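Shopping for a car from the kitchen

Posted May 2020

My old wagon gave up in February, back when giving up on a car meant you walked into a dealership and let a man in a quilted vest bring you bad coffee. I put it off. I figured I'd go in the spring, when there would be more cars on the lot and I'd be in a better mood. You know how that went.

So I have now shopped for a car without touching one. I want to write it down while I'm still annoyed.

The wagon first. It was a Burkau, the long one with the rear-facing seat no child has ever agreed to sit in. My mechanic, Helmut Reuter, kept it alive years past the point of decency. When the transmission went he called me, named a price, and then neither of us said anything for a while. I sold it to his nephew for 349 dollars. He wanted the doors.

That left me with a short list: the Flarau hatchback, the Hulex small crossover, and whatever Silvana Leite told me to buy. Silvana has owned more cars than anyone I know and regrets all of them in detail. She said Hulex, used, with the bigger engine, and no sunroof under any circumstances. I asked what happened with the sunroof. She said she wasn't ready.

The Flarau I could at least see on a screen. The dealer, Chan Motors, out past the interstate, was doing video walkarounds, and I got a salesman named Tyson Lapointe who held his phone at arm's length and jogged around the car like something was chasing it. I asked to see the cargo area. I got a lot of sky. I asked him to sit in the back so I could judge the legroom, and he did, and he's clearly six foot four, so now I know that a Flarau is a poor choice for abducting a basketball player.

I took all these calls in the kitchen, where the signal is.
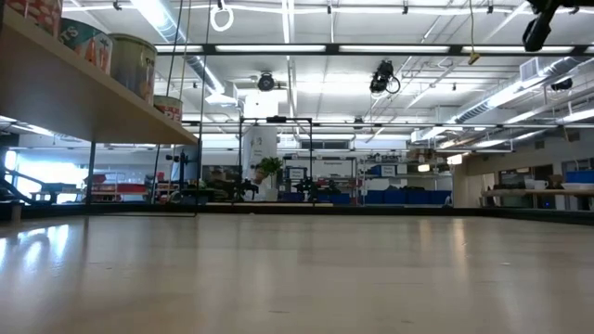

Headquarters, with canned goods.

The Hulex was a private sale. Ottavio Cattaneo, two towns over, 5 years of ownership, every oil change in a binder. He mailed me photocopies of the binder. I read the whole thing in one evening and I'd put it up against most of what's been on TV lately. He changed the cabin filter on his birthday every year. He wrote down tire pressures. There is one entry that just says "noise?" and then, four pages later, "no noise." I have thought about that noise more than I'd like.

We arranged a test drive by phone. The protocol was that he'd leave the car unlocked in his driveway with the key in the cup holder and wave from the porch. He did wave. He also shouted directions the entire time I was adjusting the mirrors, and I could hear maybe a third of them through my mask and the closed window. Something about second gear. It's an automatic.

It drove fine. A little floaty over bumps, and the steering has that video game feeling where you turn the wheel and the car takes it under advisement. Brakes good. Seats good, if you like beige, and I've decided I like beige. The infotainment screen takes its time in the way of a person looking for their glasses. The engine is the bigger one. There's no sunroof.

I drove it for 9 miles and passed two other cars, one of them parked.

Then the money part. Chan Motors wanted me to pay a "contactless preparation fee" on the Flarau, and when I asked Tyson what that covered he said it covered the preparation. Between that, the delivery charge, and floor mats that apparently aren't part of a floor, the extras came to 1,189 dollars. I wrote the number on an envelope and looked at it all through lunch. Ottavio wanted me to have the snow tires for free if I'd promise to store them standing up.

I promised. Solange Sawatzky at the credit union did the loan over email in two days and put a smiley face next to the interest rate, which I thought was bold.

The title is still in the mail, and the DMV is open by appointment, with the appointments page mostly down. The Hulex is sitting in my driveway with nowhere to go. I've been out to start it twice for the battery's sake, and I've begun a binder. The first page says "noise?" It was the neighbor's leaf blower, but I'm leaving it in.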